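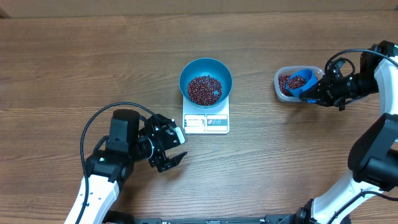
When I joined the shared kitchen at Pirkau, I did not own a scale. At home we measured with the hand and with one old tin cup, and the food was always good, so I believed that a scale was for bakers and for people on a diet. Now I weigh beans almost every month. The bowl goes on the scale first, then the button, then the beans go in with a scoop, a little at a time. In the picture it is small dark red ones that lie in the blue bowl. I like this work very much. It is slow, and it makes a nice sound.

The editor of our newsletter has asked me to write down how we do the bean portions, for the members who came to us this spring and for those who have taken home a bag and did not know what to do with it. I will try to put everything in the correct order, but I know already that I will jump a little.

We buy dried beans together, in one order, from Surkberg. The last order was 15 bags, and most of it was red beans, black-eyed beans and chickpeas. A big bag is cheap but it is heavy, and few of us have a shelf for it. So we open the bags in the kitchen and divide them into smaller portions, and every household takes what it has written on the list. The list hangs inside the door of the tall cupboard. Please write your name so that another person can read it. In June we had two portions with the same first letter and a long line after it, and both stayed on the shelf until the next meeting.

One portion is 600 grams. Some members have asked why it is not a half kilo or a full kilo. The answer is only that this amount fills the jars we have, with a little space on top for the lid. If you bring your own jar and it is smaller, take less and write the weight on the list. If it is bigger, please still take one portion first and wait until all the households have theirs.

About the scale. Put it on a flat part of the table, not across the place where two tables meet, because there it moves a little and the number moves also. Switch it on while it is empty and wait for the zero. Then put the bowl on it and press the zero button again, so the weight of the bowl is taken away. I have seen people put the bowl first and then switch on, and with our scale this works too, but if it goes to sleep in the middle and you take off the bowl, you do not know any more where you were. Our scale can carry 3000 grams. It does not like more. If you want to weigh a full bag, use the hanging scale in the storeroom.

The scale goes to sleep after 2 minutes without a change. I forget this every time. I start to talk, the screen is dark, and I have to pour everything back and begin again. So my advice is to sort first and weigh after, and to talk while you sort.

Sorting is simple. Pour a thin layer on a tray, a light-colored one if you can find it, and push the beans from one side to the other with your fingers. You look for small stones, for pieces of dry earth, for beans that are broken or have a hole. With small red beans the stones are the difficult thing, as some of them are almost the same size and the same color. My aunt did this at the window in the morning and never with a lamp. I have tried both, and I agree with her. A few wrinkled beans are no problem, they will only cook more slowly than the others.

After sorting, the beans go in a container beside the scale, and from there you scoop them into the bowl. A small scoop is better than a large one, even if you think the large one will save you time. With the large one I am always over the weight and then I take beans out with two fingers, five or six at a time, like a bird. When you come near to the number, fill the scoop less than half and shake it gently over the bowl. Two or three beans more or less do not matter. I have been told that I am too exact with this, and perhaps it is true.

Then you pour from the bowl into the jar. For the narrow jars there is a paper funnel in the drawer with the tea towels, and if the funnel is not there you can roll one from a sheet of baking paper. Write on the label the kind of bean and the month. Do not write "red beans" only – we have had small ones and large kidney beans on the same shelf, and they are not cooked in the same way. The large kidney beans must be soaked for a long time, and after that boiled hard in fresh water at the start, because they can make you sick if they are only warmed slowly. Please do not put them dry into a slow cooker.

For the small ones I can tell you what I do at home, as two people asked me at the last meeting. I wash them and soak them overnight, even though many recipes say it is not needed. In the morning I throw away the water, cover them with new water, and boil them with one onion cut in half and no salt. They are ready when you can press one flat between the tongue and the top of the mouth. In another pot I fry onion, tomato and red pepper in palm oil until it is thick and the oil comes up at the side, then I put in the beans with some of their water, and now the salt. My mother would use other beans for this dish and she would not be happy to read this, but the small red ones are good in it. They are a little sweet. We eat it with fried plantain or with rice, and the next day it is better.

If you have children who want to help with the portions, bring them. Give them the scoop and let them read the numbers aloud. The Okafor children did a whole table of jars with me, and they were more strict about the weight than I am. Small children who still put things in the nose should stay at the other end of the room with the coloring books.

Three small things to finish. The jars must be completely dry inside before they are filled, so if you wash yours at the kitchen, do it when you arrive and leave it open on the rack. The beans that fall on the floor go in the compost and not back in the container. And the wide lids from Predura do not fit on the older jars, even though they look the same, so try the lid before you fill.

The next order list is already in the cupboard. I have asked for black beans this time also, and if four more households write their name beside it, we can take a full bag.

Adebayo Odukoya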